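4.2 Series order and the reader who starts in the middle

The sample for this part of the study came from Pasaribu, a site where readers keep public reading diaries. We collected 700 reviews of historical mysteries, all of them for books that belong to a series. Three series account for most of the material: the Altier books, set in a port town in the 1810s; the Canmont books, whose heroine is a disgraced governess; and the Skorine books, which follow a police clerk and his sister. Standalone novels were left out, as were prequels published after the main series had ended.

Each review was read in full by both coders and marked for whether the writer said where in the series he or she had started. Of the 700 reviews, 149 came from readers who said they had begun with a book other than the first. This is likely an undercount. Many reviews say nothing on the point, and we did not treat silence as evidence either way.

Readers who started in the middle wrote differently about the detective's past. In the Canmont series the governess's ruin is told at length in the first book and only mentioned in the later ones. Readers who came in at the third book tended to treat the ruin as a puzzle in its own right, and several were let down when it was not solved by the last chapter. Readers who had followed the order treated it as settled background and gave more space to the murder.

Figure 3. Practice pad with sutured incisions and two robotic instruments. 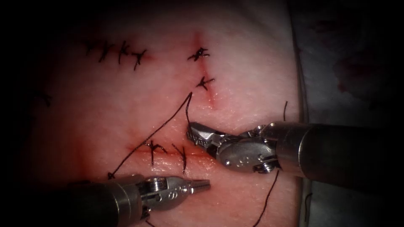
Fitriani Oei, commenting on a draft of this section, objected that a late start and a careless reading are easy to confuse. A person who picks up book three at a library sale may also be a person who reads fast and skips the letters and flashbacks, she wrote, and the disappointment could come from the skipping.

We accept the point in part. Reading speed cannot be recovered from a review. We did check whether late starters made more plain errors of plot, such as naming the wrong culprit or giving a character the wrong rank, and they did not. Errors were rare in both groups and mostly concerned titles of nobility, which the Altier books handle loosely themselves.

A second difference concerned spoilers. All three series name an earlier culprit in passing at least once. Late starters complained of this often, and some gave it as their reason for not going back to the beginning. Publishers' descriptions gave no warning.

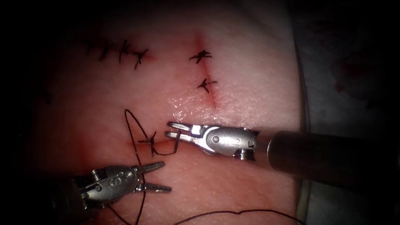

The Skorine books are the worst in this respect. The fourth opens with the clerk visiting a man he helped to convict in the second, and the visit is needed for the plot. A reader who begins there loses most of the suspense of the earlier book. Ctibor Gajdoš has argued that such scenes reward loyal readers at the cost of new ones, and the reviews give him some support. Long-time readers praised the prison visit more than any other scene in that book.

The coding scheme did not separate praise for a scene from praise for the return of a character. In the prison visit the two are hard to pull apart, and the coders disagreed on it more often than on any other item. Cases of disagreement were talked through and given a single code.

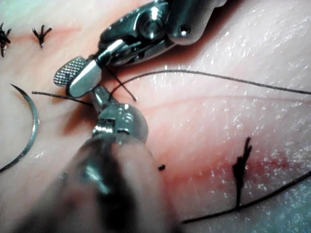
Reviews also differed in how they ended. Readers who had kept to the order usually closed by ranking the book against the others in its series. Late starters closed with a plan: to read the first book next, to carry on from where they were, or to stop. Those who planned to go back named the setting as the reason more often than the detective. We did not follow these readers over time, so we cannot say how many carried out their plans. Section 4.3 turns to reviews of the first books alone, including those written by people rereading a series before a new title came out.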